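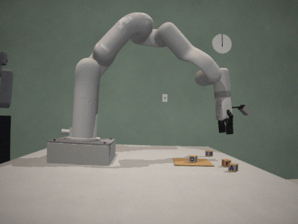 26 Nov 2018
By Grewal

Today I changed the strings on my cello, all four of them, and it took me the whole evening. The old ones stayed on since February, which my teacher says is too long. I bought a Stirnotano set for the two low strings and Cleseo for the upper two. In the shop they wanted 97 for everything, and I paid it with a small pain.

I took off one string at a time, so the bridge would not fall. Still it leaned toward the fingerboard and I had to pull it back with both hands, very slowly. The A peg slipped seven times. I put a little chalk on it and then it held.

The sound is now too bright for me, almost like metal on the A. The C is good, deep and quick to answer. I played only scales for 20 minutes and tuned again after each one. Tomorrow I will try the slow movement, and I must also buy rosin.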